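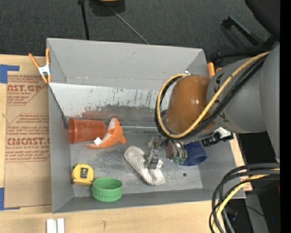
We've got one big grey bin in the living room and everything my two own gets flung into it at bedtime, and I've reached the point where I can't face it any more. Soft toys, plastic cups, the lot. There's an orange and white plush in there right up against a reddish cup, and a stripy thing that looks like a sock or a bit of stuffed cloth, and I'm sure that's how everything ends up grubby. Do you lot separate soft things from hard things, or is one bin fine if you clean it? And how do you get scuffs off the inside? I've tried washing-up liquid and they just laughed at me.

**Morag Niven**

---

**Quinlan**

Split them! We did ours in July and I wish I'd done it years ago. Soft stuff goes in a cloth bag on the back of the door (then the whole bag goes in the wash, brilliant), cups go back to the kitchen every night, and the bin is only for hard toys. It took my youngest 3 days to get the hang of it and he still posts socks in there now and then.

For scuffs, try bicarb mixed with a drop of water, on a damp cloth, little circles. Do a hidden patch first in case it dulls the finish. It won't shift proper scratches, mind, only marks that are sitting on the surface. And if any paint is flaking I'd leave that bit well alone and keep the cuddly things away from it.

---

**Tikside937**

one bin is fine, kids don't care. just tip it out and wipe it

---

**Briltach**

I'm halfway between you two. We kept the single bin but put the soft toys in a drawstring bag inside it, so it's still one place to chuck things at 6 o'clock when I've lost the will. Cups are banned though. There's always a dribble of squash left in the bottom and it goes everywhere, and plush takes an age to dry. Check the little fabric tag before you wash any of them, some of ours were surface clean only and I found out the hard way with a penguin.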